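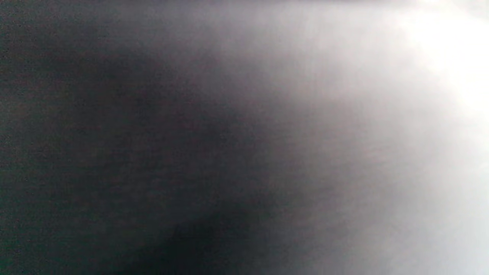 I stopped using the overhead light in my apartment in the evenings last June, and I have kept it up long enough now that I can write something about it.

The reason was sleep. I had been going to bed at the same time for years and lying there until well past midnight. Gilang Sinaga, who I worked with at Pladier before the office moved, had the same problem and told me he had fixed most of it by living in lamp light after dinner. He wasn't pushy about it. He said to try it for 14 days and then do whatever I liked.

My place is on the north side of the building on Rondonuwu Street, so it is never very bright to begin with. The main room had one ceiling fixture with three bulbs in it, and I used to switch it on when I came home and switch it off when I went to bed. I owned one lamp, a clip-on thing from college that lived on the bookshelf and pointed at the wall.

The first week was annoying. I kept hitting the wall switch out of habit. I put a piece of tape over it, which helped, although visitors asked about the tape. Cooking was the hard part. You can't chop onions by the light of a clip-on lamp across the room, so I gave up on being strict in the kitchen and bought a strip light for under the cabinet. It only lights the counter and I turn it off when the dishes are done.

Then I bought two more lamps. One came from the secondhand store in Urninholm and cost less than the bulb I put in it. The shade has a scorch mark that I turned toward the wall. The other was new and cost 70 dollars, more than I wanted to spend, but it has a dimmer on the cord and I use it every day. It stands next to the chair where I read.

On bulbs, I got this wrong twice. I first bought ones marked 1000 lumens because I thought a lamp should be able to light the room if it had to. They were much too bright at sitting height. Then I bought very dim amber ones meant for a porch, and I couldn't read a page without leaning in. What I have now is in between, a warm white, nothing fancy. If you are starting out, buy one bulb and live with it for a few days before you buy the pack.

Reading is what changed the most. I used to read on my phone at night and I still do sometimes, but a dim room makes the phone look harsh and I put it down sooner. I finished a 192-page novel in three evenings in the fall, which I hadn't done since school. It was one Nataša Vukčević lent me, about two sisters running a ferry, and I owe her an email about the ending.

As for sleep, it is better. I don't have a chart. I fall asleep earlier on most nights and I wake up once instead of two or three times. It could be that I also quit drinking coffee after lunch, which I did at nearly the same time, so I can't say which one did it. Gilang says it doesn't matter as long as I keep doing both.

There are things I don't like. The apartment looks dirtier in daylight than I expect it to, and I have learned to sweep on weekend mornings when I can see the floor. I have put on one navy sock and one black sock more than once. Sewing on a button has to wait until the next day. When my parents stayed over in the winter, my mother went around asking if the power was out, and for those nights I took the tape off and used the ceiling light like everyone else. I slept badly, though I was also on the couch.

I have started noticing other people's lighting. The bus station at Zoltulham has the worst I have seen, blue-white tubes over every bench, and I was there for two hours in February waiting on a connection. The diner across the road still has yellow globes over the booths. I had pie and a second pie.

Next I want to do something about the bathroom. It has a single fixture over the mirror and no outlet low enough for a lamp, so brushing my teeth undoes an hour of sitting in the dim. A plug-in night light might be enough. I have one in a drawer somewhere from the last place, and I'll try that before buying anything else.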